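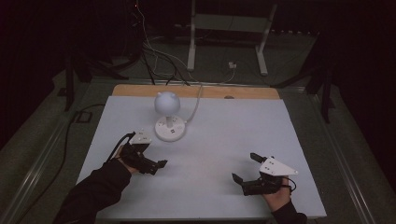

Lorna Whitcastle, Contributing Reviewer, Tools and Kits

I've had the Arkberg hand-held gripper pair on my bench most of August, and I've grown fonder of it than I expected to (my wrists took a little longer to come around). You hold one in each hand, do the job yourself, and the recordings go off to train a robot arm to do the same job later. Sestilico sells the pair for $3,669, cables included, and getting everything out of the box and calibrated took me 37 minutes with a cup of coffee going cold beside me.

My favorite practice job is a little white lamp with a round shade, on a plain white board. It sounds so easy! But a smooth globe is a slippery thing to pick up with two black jaws, and you find out quickly how much your fingers had been doing for you all these years. By my 100th recording I was a good deal gentler, and the jaws closed as slowly as I wanted them to.

What I'd change is the cabling. The leads come off the back and loop near your hand, and on a long Sunday session I kept nudging mine aside with my sleeve. The Harms kit I reviewed in the spring was tidier there, though its triggers were so stiff I never wanted to pick it up. The Arkberg manual is friendly enough, and the recording software, Wira, saves each take without any fuss.
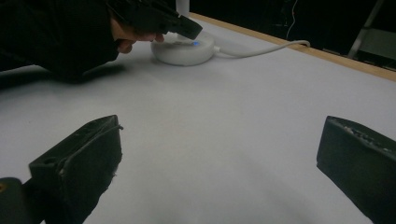 Reader comment: We've had a pair at our shop since spring and I agree on the cables. Velcro straps on the forearm fixed it for us. I'd add that the grip pads wear faster than you'd think, so order 2 spare sets with the kit and save yourself the shipping.

I've put in for the spares, and the straps are going on tonight.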